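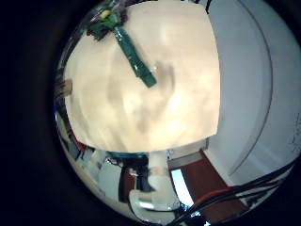

Skurcombe Regional Library Service
1/12
The Serkance branch will close for shelving and floor works at the end of trading in May. This thread sets out the arrangements for members while the branch is closed. Please read it through before contacting the service desk.

2/12
The closure will last 3 weeks. The after-hours return chute will be sealed on the final afternoon and will stay sealed until the branch reopens. Items must not be left at the front entrance or in the loading bay.

3/12
No item borrowed from Serkance will fall due during the closure. Due dates have been moved to the first week after reopening. Members who receive an automated reminder with an earlier date may disregard it.

4/12
Reservations with Serkance as the pick-up point will be redirected to the Dawber branch. Members who would prefer to collect from Lemis should change their pick-up location in the catalogue before the closure begins. The change cannot be made once an item is in transit.

5/12
Reserved items are normally held for seven days. Items redirected to Dawber will be held for 20 days, in recognition of the additional travel for many Serkance households.

6/12
The Dawber branch will open one hour earlier, at 9 am, for the length of the works. Hours at Lemis are unchanged. Parking behind the Dawber branch is limited to two hours and is enforced by council rangers.

7/12
Storytime and the baby rhyme session will move to the meeting room at Dawber. The room is licensed for 40 people, including children and babies in arms. Bookings are free and are now required. Prams may be left in the foyer.

8/12
The home delivery service will continue on its usual fortnightly run. Selections will be made from the Dawber shelves, so members who have asked for large print westerns or audiobooks on disc may receive a smaller choice than usual.

9/12
Public computers, printing and scanning will not be available at Serkance. Computers at Dawber and Lemis can be booked for one session a day. Printing credit held on a Serkance card can be used at either branch.

10/12
The local history room holds material that cannot be moved safely at short notice. Rate books, the cemetery index and the bound newspapers will be unavailable until reopening. Written research enquiries will be accepted and placed in a queue in order of receipt.

11/12
The works include new carpet, lower shelving in the junior area and a wider path between the entrance and the accessible toilet. The service desk will move to the left of the entrance. The toy library will return to its present position.

12/12
Members without internet access may ask for a printed copy of these arrangements at any branch. Questions about an individual membership should be sent by direct message or raised at the desk, and card numbers should not be posted in replies.

18 replies
27 shares
64 likes

Home | Explore | Notifications | Profile

More from Skurcombe Regional Library Service
Winter school holiday program: bookings open
Changes to interlibrary loan charges
Dawber book sale: donations now closed
Lemis branch study desks: revised booking times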